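Prencombe Athletic Association, Members' Board
Topic: Spring practice, roster limits and the coaching vacancy

**Baloch_Office** (moderator)

Members are advised that the association has accepted the resignation of the defensive coordinator. The head coach will direct the defense until the position is filled. Spring practice will proceed under the schedule issued in January, with 13 sessions at the Grasa field and the closing scrimmage at Indcombe.

The roster for spring is limited to 50 players. Questions on either matter may be posted in this thread. Remarks about individual players will be removed.

**southstand644**

I thank the office for the notice. I would ask the board to reconsider the number of sessions. A new coordinator who arrives after the sixth practice will have missed the installation of the base defense, and the players will be asked to learn it twice. It would be preferable to hold the later sessions until the appointment is made.

**gridiron_clerk**

I must disagree with the previous member. The Grasa field is shared with the track program, and any session given up in March is not returned to us in April. The head coach ran the defense for 6 seasons before his present appointment. He is able to teach tackling and pursuit without assistance.
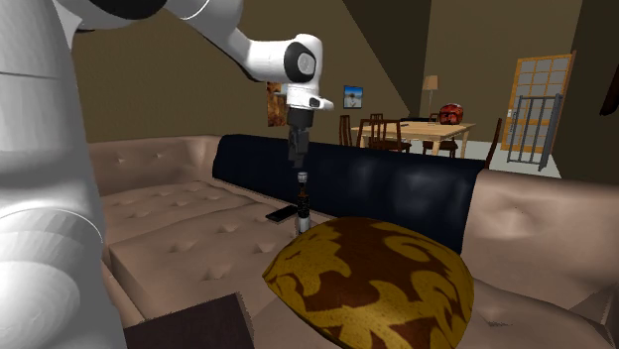 ## Replies on the roster limit

**Indcombe_Parent**

My concern is with the limit of 50. Last spring the walk-on players were permitted to attend meetings even when they did not dress for practice. The notice does not state whether this will continue. Families at Indcombe need to know before they arrange travel.

**Baloch_Office** (moderator)

Walk-on players may attend all position meetings. They may not take part in contact drills unless they are listed on the roster. The list will be posted at the field house by 6 p.m. on the evening before the first session.

**southstand644**

I accept the point regarding the field. I do not accept that the head coach can give proper attention to both duties. Last fall the offense was penalized repeatedly for late substitutions, and that is a matter of sideline management. Adding the defense to his work will not improve it.

**gridiron_clerk**

The substitutions were the responsibility of the assistant in the press box, as the board's own review stated. I would refer the member to the second page of that document.

**southstand644**

I have read the review. The second page assigns responsibility to "the staff," which includes the head coach.

**longsnap_emeritus**

Both members may wish to consider a third arrangement. The linebackers coach could call the defense in the spring on a temporary basis, with no change in title. The association did this once before, when the season opened at Indcombe, and the unit performed adequately. It also allows the board to see whether an outside search is needed at all.

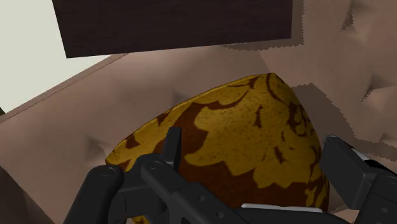
I would add that the search should not be hurried for the sake of the scrimmage. The scrimmage attracted 644 paying spectators last year and is of value to the budget, but no result is recorded and very little of the defense is shown. A coordinator appointed in May would still have the whole of summer camp.

**Indcombe_Parent**

I support the suggestion above. My son plays in the secondary and already takes his calls from the linebackers. I also thank the office for the answer on meetings.

**gridiron_clerk**

I have no objection to a temporary arrangement, provided the 13 sessions stand.

**Baloch_Office** (moderator)

The suggestion has been forwarded to the head coach. The number of sessions is settled and will not be reviewed. Members with further questions on the vacancy should write to the Prencombe office, and ticket requests for Indcombe should be sent to the gate desk.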